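Sports Business 210
Unit 6: How a Player Transfer Works
Handout prepared by Dayana Grajales

Read this before the seminar. You do not need to memorize the rules of any one league, but you should be able to explain the order of events and who signs what. The case at the end will be used for the short paper.

1. What is being bought

A club does not buy a player. It pays another club to end a contract early so that the player is free to sign a new one. The money paid between the clubs is the transfer fee. The money paid to the player is wages, and it is settled in a separate contract. Students mix these up in the exam every year. If a question gives you a fee and a weekly wage, keep them in separate columns.

When a contract has run out, there is no fee to the old club in the ordinary case. The player signs where he or she likes. This is called a free transfer, though it is rarely cheap. The new club has saved the fee, the agent knows that, and part of the saving tends to go into the signing bonus and the wages.

Some leagues and countries add compensation for training young players, even when the contract is over. We cover that in Unit 7.

2. The parties

Selling club. Holds the current contract. Can refuse any offer unless a release clause says otherwise.

Buying club. Makes the offer, agrees personal terms, arranges the medical, files the registration.

Player. Has to agree. A fee accepted by both clubs means nothing if the player will not sign.

Agent. Usually acts for the player. May also be paid by the buying club, in which case the rules on consent and disclosure matter. See the reading by Gerrit Verstraete in the course pack, especially the part on dual representation.

League or association. Registers the player. Until registration is complete the player cannot appear in a match.

3. The usual order

First contact is supposed to be club to club. In practice the agent has often sounded out the player's interest well before that. Many rule books forbid a club from approaching a player under contract without permission. This is known as tapping up, and it is hard to prove.

Next comes the offer. An offer is more than one number. It will normally state the guaranteed fee, the payment dates, any add-ons, and any share of a future sale. Two offers with the same headline figure can be very far apart in value. A selling club with wages to pay in August may take a smaller sum paid at once over a larger one spread across several seasons.

Once the clubs agree, the buying club gets permission to talk to the player about personal terms. Length of contract, base wage, bonuses, image rights, housing and moving costs are all settled here. Then the medical, then signatures, then registration.

The medical is not pass or fail in the way newspapers write it. The doctors report risk. The club decides whether to accept that risk, ask for a lower fee, or change the structure so that more of the money depends on appearances.

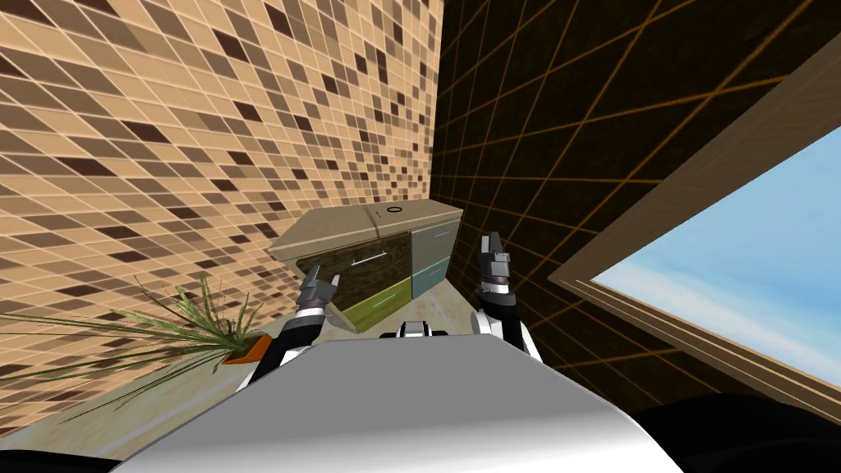

What happens if the clubs agree a fee but the window closes before the registration is filed?

The player stays registered with the selling club and the deal waits for the next window, unless the league grants an extension for paperwork already started. The clubs are not always bound to finish it later. That depends on what they signed and on any condition about registration in the agreement.

4. Windows

Most leagues allow registrations only in set periods, a long one between seasons and a short one in midseason. The windows of different countries do not always close on the same day. A club can therefore lose a player to a league abroad after its own window has shut, with no chance to replace him. Sporting directors complain about this often, and you will see it in the Nepia interview.

The last hours of a window are busy for a plain reason — each deal depends on another one. Club A will not sell its striker until Club B releases a replacement, and Club B is waiting on Club C. Draw these as chains when you take notes. It makes the bargaining position of each club easier to see.

5. Add-ons and clauses

Appearance add-on. Extra money after the player reaches a set number of matches.

Performance add-on. Extra money for a title, promotion, or qualification for a cup.

Sell-on clause. A share of a later fee goes to the earlier club. Check whether it applies to the full fee or only to the profit. These give very different results.

Buy-back clause. The selling club may take the player back at an agreed price.

Release clause. Another club may speak to the player once it meets a stated figure. The exact legal effect varies by country.

6. Reading transfer news

You will use press reports in your paper, so read them with care. Ask where the report started. A story repeated on 200 sites may have one source. Ask who gains if it is published. An agent may want a second bidder. A selling club may want its own supporters to get used to the idea of a sale. A buying club seldom gains from publicity before it has signed.

Watch the verbs. "Interested in" can mean that a scout went to a match. "In talks" may mean a phone call. "Agreed terms" often leaves out whether the terms are with the club or with the player — these are different stages, as section 3 shows.

7. Case for the short paper

Katwood want to sign Percy Chávez, a center-back at Dronoro. He has one year left on his contract. Dronoro ask for 9 million. Katwood offer 6 million now and a further 3 million if they finish in the top four during his contract. Sotelo, his first professional club, hold a sell-on clause, but the file does not say whether it covers the full fee or the profit. His agent, Yaneth Echeverri, has told both clubs that he will not sign a new contract with Dronoro.

Answer these points in your paper:

Which club has the stronger position in June, and does that change by the end of the window?

How should Dronoro value the add-on? State your assumptions.

What difference does the wording of the Sotelo clause make to the lowest offer Dronoro should accept?

What would you advise Echeverri to ask for if the move waits until the contract runs out?

Three pages, double spaced. Show your arithmetic. Lachlan Nepia's interview and the Verstraete chapter are both required sources. Press reports may be used as well, but name the original outlet when you can find it.

For next time: Unit 7, training compensation, and the first half of the Punero loan file.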